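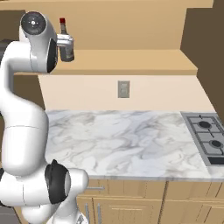
Figure 17.1 Computer-rendered robotic arm in front of a countertop.

Television & Streaming | Course Texts

Chapter 17
From Pitch to Series Order

Key terms: pitch, logline, attachment, overall deal, script commitment, pilot, series bible, straight-to-series order, notes, turnaround

Most television shows that are announced in the trade press are never made. A company says it is developing a series, a writer is named, and a year later the project is gone from the schedule without any further word. To an outside reader this looks like failure. Inside the business it is the normal course of things, and a company that buys scripts expects to pay for many that it will not film.

This chapter follows a show from the first meeting to the point where a buyer agrees to pay for a season. The previous chapter dealt with who owns an idea and how rights are bought. We now assume that the rights are in hand, or that the idea is original and there is nothing to buy.

What "in development" means

A show is in development when someone is paying for work on it but has not agreed to film it. The work is mostly writing. It can include an outline, one or more scripts, a series bible and sometimes artwork or a short test reel. Very little of it is seen by the public.

The word covers a wide range. At one end, a producer may have hired a writer to turn an idea into a two-page document. At the other, a streaming service may have paid for a full set of scripts, hired a director and begun to look for stages. Both will be described as "in development" in a news story. When you read such a story, look for what has been paid for. A report that a script has been ordered tells you more than a report that a company is "excited about the project."

Development should be kept apart from pre-production. In pre-production the decision to film has been made, a start date has been set and department heads are being hired. A project can slide back from pre-production to development, and this is usually a sign of trouble with money, casting or the script.

The people in the room

A pitch meeting normally has a seller and a buyer. On the seller's side are the writer, the producer and often an executive from the studio that would make the show. On the buyer's side are executives from the network or streaming service that would show it. The studio and the buyer may be parts of the same parent company. They still keep separate budgets and may disagree.

The writer does most of the talking. The producer speaks to the parts of the plan that are not on the page, such as where the show could be filmed and who might be in it. The studio executive listens for what the buyer likes and writes it down.

The buyer's executives in the meeting often can't say yes on their own. They take the pitch to a senior executive, and a project can be turned down by a person who never heard it in its original form. This is why writers are told to build a pitch that can be repeated. If an executive cannot retell the story in a hallway, the story will change on its way up.

Case: Isley

We will return to one project several times in this chapter. Isley is an hour-long drama about a family that runs a ferry service on a lake. It was written by Selim Oral and produced by Jong-dae Yeom through his company, Donen. The two had worked together once before, on a legal drama called Grimshaw that was written and paid for but not filmed.

Oral's first document for Isley was 17 pages long. It described the town, the family, the history of the boats and the events of three seasons. Yeom read it and asked for a shorter version. Oral's second document dropped the boats almost entirely and began with the oldest daughter coming home to find that the business had been sold. That became the opening of the pitch and later the opening of the script.

They took the pitch to several buyers in June. Most passed. The reasons given were that the buyer already had a family drama, that the setting would be hard to film in winter, and that the main character was "not active enough." The last of these was repeated by more than one buyer, and Oral rewrote the opening before the next meeting so that the daughter makes a decision in the first few minutes. The streaming service Wosto bought the revised pitch as a script commitment.

Wosto did not order a pilot at that time. It agreed to pay for one script and a series bible, and it held the right to decide on the rest after reading them.

Kinds of commitment

The agreements a buyer can make are listed here from the smallest to the largest. Companies use the terms loosely, and contracts differ.

Script commitment. The buyer pays for a script. If it does not go forward, the seller may be able to take the project elsewhere, often after paying back some of the cost.

Script commitment with penalty. As above, but the buyer owes the seller an added fee if the show is not filmed. The penalty is meant to keep the buyer from collecting scripts it has no plan to use.

Pilot order. The buyer pays to film one episode and decides on a series after seeing it.

Writers' room order. The buyer pays a small group of writers to produce several scripts before anything is filmed. This has become common at streaming services. It costs less than a pilot, but it gives the buyer no information about how the cast works together.

Straight-to-series order. The buyer agrees to a full season with no pilot. This is usually given to projects with a well-known star, director or source.

The cost of waiting

A script commitment may leave a writer without a firm answer for a long time. During that wait the writer may be free to work on other shows, but is often held in first position, meaning that the project can call the writer back ahead of any other job. Producers have the same problem from the other side. A producer with 50 projects in development may be paid on very few of them, and must keep the rest alive through phone calls, new drafts and new attachments.

An attachment is a person whose name has been joined to the project, such as an actor or director. Attachments can help a sale. They can also delay one. When Wosto asked for a director on Isley, the first choice was busy for most of a year, and the project waited. A second director was hired in the end, and the script was changed again to suit her plan to film the lake scenes first.

Notes

Once a script is turned in, the buyer responds with notes. Notes may be given by phone or in writing. They range from broad ("we want to like the brother sooner") to narrow ("lose the second dog"). A useful note points to a problem. The fix suggested along with it may not be the right one, and experienced writers often find another.

Written notes can be long. Wosto's notes on the first draft of Isley came to 3,000 words, with separate sections from two executives who had not compared their comments. One asked for more of the town. The other asked for less. Yeom called both of them and got a single answer before Oral began the next draft. Sorting out notes of this kind is a large part of what a producer does during development.

Before you read on

Find a news report of a television project announced in the past several years. Write down the exact words used for its status. Using the list of commitments above, decide what the buyer had agreed to pay for at that point, and note any part of the report that does not let you tell. Keep your answer. You will use it again in the section on turnaround.

The next section looks at the series bible, beginning with the first page of the one Oral wrote for Isley.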